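Cutting a foam tray for a set of loose shapes
Home > Storage and small repairs > Foam and inserts
Posted September 10, 2019

Rok Golob

I have a set of painted shapes that used to live in a bag and I want a shadow tray for them, one hole per piece, cut from a single block of thick green foam. My first attempt used a craft knife. The walls came out slanted and the round pieces jam halfway down. What clearance should I leave around each piece, and is it better to cut right through or leave a floor?

Sibusiso Matlala

Leave a floor. Cut the holes right through one sheet, then glue that sheet to a thinner one with contact adhesive rated for foam. A pocket cut part way down with a knife never has a flat bottom.
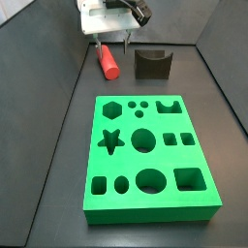
Clearance depends on the foam more than on the shape. Closed-cell foam gives a little, so 1 mm all around is enough for most pieces. Straight-sided holes such as a hexagon can be knife-cut against a steel rule. Round holes should be punched with a sharpened tube, and a cluster of three small circles needs enough foam left between them that the webs don't tear. Decide early how each piece will sit. A cylinder like the red one can stand in a round hole or lie in a slot, and the two need very different areas. For an arch block, trace the face that goes in first; with the channel facing up as on the black one, the outline from above is a plain rectangle and the curve doesn't matter.

Change the blade often - every 6 holes in dense foam. Finish the walls with 200 grit on a flat stick.

Planlow user 3565

Hot wire is faster. I used a Prultard cutter on mine and the walls were straight. Test on scrap first and open a window, some foams smell bad or shouldn't be heated at all.

Rok Golob

Thanks. I'll do the two-layer version and punch the round ones. The hexagon from my first try is usable if I sand it.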